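Swapping apples for soup weather

Sunday, September 26, 2021

I made the first big pot of soup of the season this weekend and I am so happy about it! All summer I live on tomatoes and toast and I forget, every single year, how good it feels to stand over a pot with the windows fogging up.

This one was leek and potato, from the recipe my neighbor Jarmo Mustonen wrote on the back of an envelope for me back in January. He uses three fat leeks and a lot more butter than you'd think (I used all of it). Slice them thin, let them go soft on low heat for 18 minutes, then add five potatoes and enough stock to cover. That's pretty much it -- salt, pepper, and a squeeze of lemon at the end, and the lemon really makes it sing.

I blended half and left the rest chunky. My sister likes hers completely smooth and we have been arguing over this since we were kids, so if you're on her side, fine, blend away! 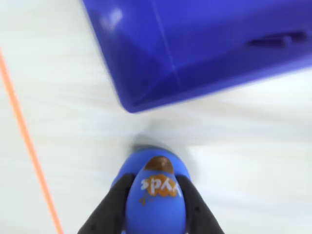

The blue bin.

The other good news is that the Saturday market on Martens Street is staying open two weeks longer this year. I came home with squash, a bunch of dill I had no plan for, and a bag of little yellow apples that I swapped for a jar of my plum jam. The dill went into the soup at the last minute and wow, yes, do that.

Next up is a squash soup with ginger -- I've been thinking about it since Thursday. If you have a favorite, leave it in the comments, especially if it freezes well. My freezer is nearly empty and I want it packed by the first frost.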